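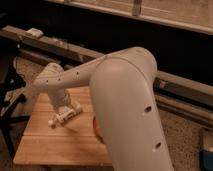
Search this site Search Go

Equipment Planning Assistant (part-time, fixed term)

Posted 2026-09-26 by Sulastri Nair

Clovidlow is a small workshop in Wuisan where we teach robot arms to do simple table work. We are looking for one person to help us plan and buy the equipment for our next stage. The contract is for 10 months, with the possibility to extend it if the budget allows.

At present we buy things when they break or when somebody asks loudly enough. This was acceptable in the first year. Now we want to add five work tables, and we need a proper plan before we spend the money.

What you will do

You will make a list of everything we own, with its age, its condition and the cost to replace it. You will ask suppliers for written offers and put them side by side in one table, including shipping, spare parts and the length of the warranty. You will also keep the calendar of deliveries, so that a new arm does not arrive two months before the table it must be fixed to.

The arm is the easy part of the budget. Much of our money goes to grippers, cables, stands, lamps and the wooden boards we work on. Last year we forgot to plan for replacement fingers and paid for express delivery again and again. 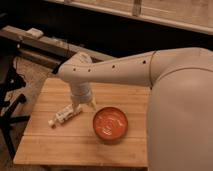
Each new table has a fixed amount of 1549 for accessories, without the arm itself. Any single purchase above 145 needs a second signature, usually mine. You will prepare these requests and explain them in a few plain sentences, also to colleagues who are not technical.

Who we are looking for

You have done purchasing, bookkeeping or lab management before, in any field. You are comfortable with spreadsheets and you are not shy to call a supplier and ask why the price has changed. Experience with robots is welcome but it is not required — we will teach you what you need. Good written English is necessary. Ours is not perfect either.

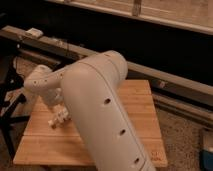
You should be able to come to the workshop two days a week, because some measuring must be done at the tables. The rest you can do from home. The first plan must be ready for our budget meeting in July, and we would like to see an early draft well before this.

We are also comparing two control programs, Stindent and Fledetti, and the yearly license cost of each must be in your plan. You do not choose between them, but your numbers will help us to choose.

How to apply

Send a CV and a short letter to Sulastri Nair at the workshop office. Please tell us in the letter about one purchase you planned that went wrong, and what you changed afterwards. We do not need certificates at this stage. We reply to every letter, sometimes slowly.

© Clovidlow, Wuisan | Contact | Back to top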